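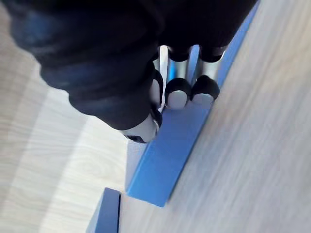

**Who has to fill this in, and when?**

Whoever is going to switch the arms on fills it in, before the first power-up of the session, and a fresh copy goes in the binder even if the last one is only a couple of hours old.

# Bemum shared build: pre-run inspection, April

Checked by Naheed Ansari, with Rui Salgado on the stop button. I've written my comments out in full again, so please forgive me, but Clyde told me last time that "OK" in every box was no use to him at all!

## Power and stopping

- [x] Stop button cuts both arms. *Pressed it with the arms holding still and again with them moving slowly. Lovely firm click now that Vaughn has changed the spring.*
- [x] Battery above 70 percent before block work. *We were comfortably over. It sags when both arms lift together, so I wouldn't shave this one any closer.*
- [ ] Spare fuse taped inside the lid. *Missing. I borrowed it for the Wilix charger and forgot to put one back, which is entirely my doing, and I'll bring a pack.*

## Hands and fingers

- [x] Fingertip pads seated and not lifting at the corners. *Give each one a gentle sideways push with your thumb, power off.*
- [x] Black cover clear of the finger joints through a full open and close. *It rides up a little when the wrist turns — smooth it back down by hand and try again before you blame the software, as I did for most of an evening.*
- [x] Grip force limited to 20 newtons. *Read from the settings page, then checked on the Kekel spring gauge.*
- [ ] Finger screws snug. *One on the right hand wanted nearly a quarter turn. I've marked it with paint pen so we can see whether it creeps.*

## Cabinet practice 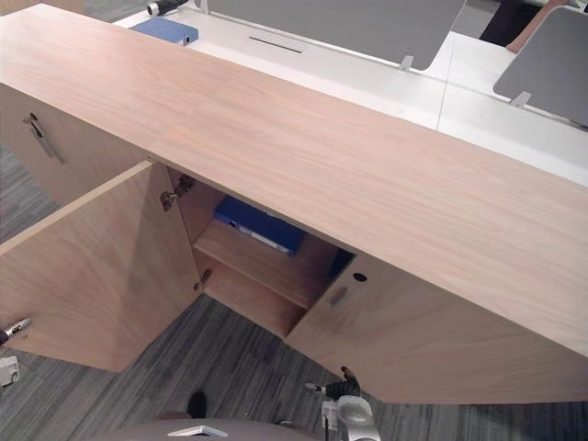
**How far back should a person stand while the arms are working at the doors?**

Stand outside the reach of both arms at full stretch, plus one good step, and stay on the side where you can get to the stop button without crossing in front of the robot.

- [x] Hinge screws tight, both doors. *We do ask a lot of these hinges. Please check them by hand with the power off, and swing each door through its whole travel while you're down there.*
- [x] Wrist cables have slack at full reach. *Alaric's new cable is 545 mm and I like it much better than the old one, which used to pull tight just when you'd stopped watching it.*
- [x] Speed set to slow for any new door routine. *Leave it there for 7 clean runs, please, even if the first few look beautiful.*
- [ ] Base holds still during a pull. *Rui felt it shift slightly on the carpet. Could be the wheel lock, could be us tugging too hard. Needs a second pair of eyes.*

## Left open

Fuse, finger screw, wheel lock. Vaughn has the Strickland lock kit at home and thinks he can fit it one evening after 7. Until that's in, block work at the table is fine, but please leave the doors alone under power. Signed, N. Ansari.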